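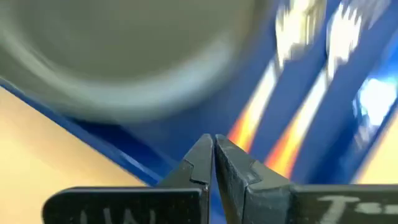 Fig. 1. Wrist camera: fingers almost closed, no item held.

**Ticket:** Skitine open day, table-setting demo
**Opened:** 13th July
**Station:** two-arm table, Ekmont hall
**Severity:** medium (demo runs, with stops)
**Status:** open

**Symptom**

One arm closes short of the item and reports a completed grasp. The routine then moves to the next step with nothing in the jaws. Reported during the first visitor slot and again in the second. Operator used pause and manual reset. No e-stop.

**Settings at time of report**

- Arm speed: 80 percent
- Grip force limit: 45 percent
- Grasp timeout: 30 s
- Control software: Jotau, build from June

**Log**

1. Restarted Jotau, homed both arms. Fault came back on the second run.
2. Re-ran finger zero. Offset was within limits, left as is.
3. Dropped arm speed from 80 to 45 percent. Fewer false grasps, but the routine is now too long for the visitor slot.
4. Checked wrist video against the joint log. Image lags the joint data by around 100 ms.
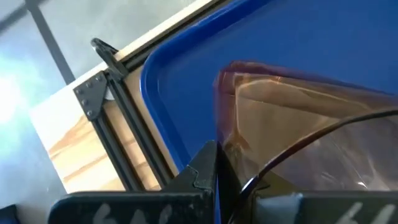

5. Swapped the USB hub for the spare. Lag unchanged, so the hub went back in.
6. Turned off auto exposure on the wrist cameras. Lag dropped. Fixed exposure value still has to be set for the hall, where the light changes through the day.

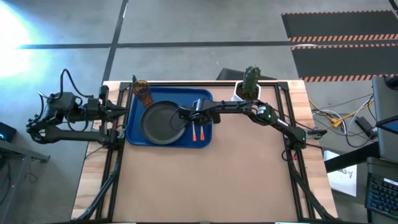

Page 2 of 2

7. Full routine with both arms at 80 percent, fixed exposure. Completed twice, then one false grasp on the glass. Utensils OK.
8. Sent joint log and wrist video to Nic Aodha support.

**Workaround for remaining slots**

Run at 45 percent and skip the glass step. Keep visitors behind the floor tape during reset.

**Pending**

- Reply from Nic Aodha on grasp-complete threshold
- Exposure value for afternoon light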